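Search the help pages
All topics
Search

Changing a parenting time order after one parent moves out of county

February

My ex and I have a final order from the family court in Varnesar. It gives us joint decision-making, with our son at my place on school nights. In the fall I moved to Grilton for work. The other parent now says the order is void because I left the county, and has stopped doing the Sunday handoff at the place the order names. No motion has been filed by either of us. I have kept every text message and printed them. Two things I need to know: is the order still in force, and do I file in Varnesar or in Grilton? I called the clerk's office and was told they can't give legal advice. I can't afford a full-service lawyer at this point.
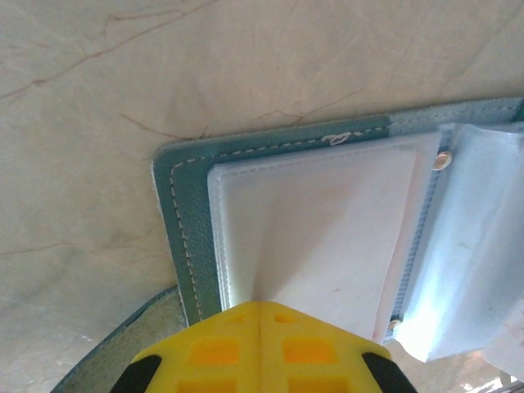
Posted by Vicente Iturra | 2 replies

Order is in force. A final parenting order stays in effect until a judge changes it, the child ages out, or it ends by its own terms. Moving doesn't cancel it. The other parent doesn't get to declare it void.

Venue: the court that issued the order normally keeps the case. If both counties are in the same state, you file in Varnesar under the old case number unless someone asks for a transfer and the judge grants it. If they are in different states it's a jurisdiction matter, and the rules are stricter. You didn't say which.

Separate the two problems. The missed handoffs are enforcement. The new address is modification. They are different motions with different forms, and the judge will want different things from you on each one. For enforcement, make a log with the date, the time, the place the order names, and what happened. Quote the paragraph of the order that was not followed. Leave out opinions about motive. For modification, you have to show that circumstances have changed since the last order and that your proposed schedule serves the child.

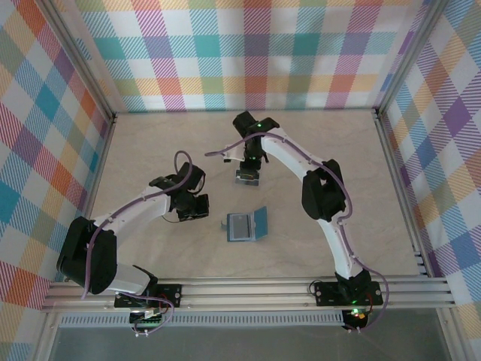 Also read your order for a relocation clause. Many require written notice to the other parent before a move, and some require notice to the court as well. If yours has one and you skipped it, expect it to come up in the response to your motion. Send the notice now by a method that gives you proof of delivery, keep a copy, and say in your own filing that it was late.

On the texts: number the pages, put them in date order, and make sure each page shows the sender and the date. Bring 3 sets, one for you, one for the judge, one for the other side. Don't send in 798 pages when 20 cover the dates you are complaining about.

Hortensia Rivadeneira

Agree with most of the above. My county made us go to mediation before it would set a hearing on a modification, so check the local rules. Ask the clerk for the fee waiver form too, they can hand you forms even if they can't tell you what to write. Mine took 6 weeks to get a date. Keep following the order yourself in the meantime, even if the other side doesn't.

Makokha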